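Pikadcombe Basin Water Accord

From the open reference pages. This article needs more citations.

The Pikadcombe Basin Water Accord (often just "the Accord", in older papers "the Brornden text") is a regional agreement on sharing and protecting river water in the Pikadcombe basin. Covers the upper valley, the Brornden reservoir and the irrigated flats downstream. Signed Dec 15, 2023, after two failed drafts. In force the following April.

Background

The basin drains south from the Zhong hills. Most of the flow is snowmelt, so the river runs high in spring and very low by late summer. Upstream districts want to hold water back for winter power. Downstream farms want it let go in the growing season. Same argument for decades, mostly handled by letters between district offices and a yearly phone call.

Salt was the second problem. Drainage from the flats went back into the main channel untreated, and wells near the lower canals turned brackish. Several villages switched to trucked water. A survey led by the hydrologist Ese Anozie put most of the blame on unlined canals and over-watering, less on the dry years. The survey was disputed by the canal boards at first, later accepted as the base document for the talks.

Negotiation

Talks opened in Brornden under Innes Mackay, a retired district engineer picked because neither side objected to him. The first draft set fixed monthly volumes. Rejected upstream. The second used percentages of measured flow but had no agreed gauges, so it was not clear whose measurments would count. Rejected downstream.

The third version kept the percentages and added a joint gauging network, with readings published the same day. Bülent Dağdelen wrote most of the technical annex. Lachlan Tosh, for the downstream canal boards, held out for a dry-year clause and got it in the last week.

Main provisions

Flow sharing. Releases from the Brornden reservoir follow a seasonal table in the annex. Shares are worked out from the previous week's inflow, not from forecasts.

Dry-year clause. If inflow stays under the threshold for two months running, both sides cut withdrawals by the same proportion. Drinking water is exempt. Stock watering is exempt in part, see the annex.

Gauging. Eight stations, jointly run. Either side may inspect any station without notice.

Drainage. New drains may not discharge to the main channel without a settling pond. Existing drains get a grace period, extended once already.

Riverbank planting. Willow and tamarisk strips along the worst eroded reaches. No money attached in the original text, added later by side letter.

Disputes. Go first to the gauging engineers, then to a three-member panel. The panel's findings are published but not binding.

Administration

Day to day work is done by a small secretariat in Brornden, headed since the start by Finlay Lennox. It keeps the flow records, sends out the weekly release notice, and runs the data portal, called Indis. Indis carries gauge readings, salinity figures from the wells, and scanned copies of the old letters between districts (partial, the earlier years are missing).

The secretariat has no powers of enforcement. Critics bring this up a lot.

Household water program

A side program under the Accord, aimed at villages on trucked or brackish water. Covers storage tanks, leak repair and advice on cutting indoor use. Kitchen use gets its own leaflet: wash dishes in a basin, don't run the tap, reuse rinse water on the garden where no bleach has been used. Uptake has been better in the lower villages than up the valley, where water is piped and unmetered.
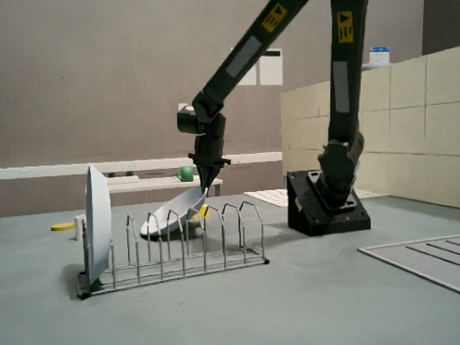
Dish rack with upright plate, white bowl and two robot arms. Computer rendering.

Metering of the upper valley has been proposed more than once. Not adopted so far.

Reception

Farm groups on the flats mostly welcomed the Accord, mainly for the published readings. Before that a canal board had to take the upstream figures on trust. Power users were cooler about it and said the seasonal table leaves too little stored for late winter.

Environmental groups called the drainage section weak. Anozie has argued that the grace period for old drains should never have been extended, and that lining the canals would save more water than any change to the release table. Tosh replied that the boards can't pay for lining alone. No funding agreed as of the last secretariat report.

The panel has heard few cases. The best known was over a faulty gauge below the reservoir, which had been reading high. Shares for that period were recalculated and the diffrence released over the following weeks.

See also

Brornden reservoir
Zhong hills
Indis (data portal)
Irrigation drainage
Soil salinity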